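Trandel et les malentendants : « On a commencé par se taire »

Vous êtes ici : Engagement / Rencontres

Elle arrive en retard, s'excuse, garde son manteau. Rocío Insaurralde coordonne chez Trandel le programme Flurine, qui forme et embauche des personnes sourdes et malentendantes dans les ateliers de conditionnement du groupe. Quatre ans que ça dure. Une demi-heure pour en parler, pas plus, elle a un train.

Le point de départ ? Une réunion ratée. « On avait invité l'association Sosa pour leur présenter notre projet. Beau diaporama, tout ce qu'il faut. Et pas d'interprète. On a parlé vingt minutes devant des gens qui attendaient poliment. » Elle grimace. « Domingo a écrit sur une feuille : recommencez quand vous serez prêts. Il avait raison. »

Domingo Figueroa, sourd de naissance, est formateur chez Sosa. Il nous répond par écrit, le soir même. « Les entreprises arrivent avec des solutions. Moi je demande d'abord où sont les alarmes, et si elles clignotent. » 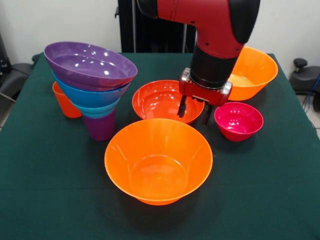

Bols et tasses de couleur, sur nappe verte.

La première promotion comptait 20 stagiaires. Deux ont arrêté en route, l'un pour déménager, l'autre parce que les horaires ne collaient pas avec le car. Mme Insaurralde n'aime pas qu'on parle de réussite. « On a eu des mois très durs. Les chefs d'équipe parlaient en tournant le dos. Les consignes passaient au micro, au micro ! Il a fallu tout reprendre. »

Tout reprendre, c'est-à-dire : des voyants lumineux sur les lignes, des consignes affichées, un quart d'heure de langue des signes à la prise de poste. Obligatoire ? « Non. Au début ils étaient quatre. Maintenant il faut pousser les chaises. »

Côté argent, elle est plus prudente. Trandel a financé 1 020 heures d'interprétation depuis le lancement, le reste vient de Grodeo, le fournisseur d'étiquettes, qui s'est joint au programme en octobre. Combien exactement, elle ne dira pas. « Ce n'est pas à moi de donner leur chiffre. » On insiste un peu. Rien.

Et les critiques ? Il y en a. Figueroa trouve que les embauchés restent trop longtemps au même poste. « Former quelqu'un pour une ligne, bien. Mais où sont les chefs d'équipe sourds ? J'ai posé la question trois fois. » Mme Insaurralde ne conteste pas. Deux candidatures internes sont à l'étude, elle espère une réponse avant l'été. « Il me relance tout les mois. Par mail, avec la direction en copie. »
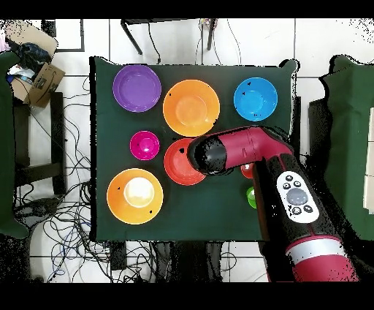 Vaisselle en plastique et bras rouge et noir.

Elle regarde l'heure. Encore une question, sur elle cette fois. Signe-t-elle ? « Mal. J'ai un accent, il parait. Les stagiaires se moquent, gentiment. Ma fille de neuf ans est meilleure que moi, elle a appris les couleurs et les gros mots. »

La suite du programme doit concerner l'accueil du public, puis le standard, par messagerie écrite. Figueroa participera au choix des outils, c'était sa condition pour continuer. Il a demandé aussi que les réunions commencent à l'heure. Mme Insaurralde a dit oui pour les outils.

Les candidatures pour la prochaine session sont à déposer auprès de Sosa, par écrit ou en vidéo signée.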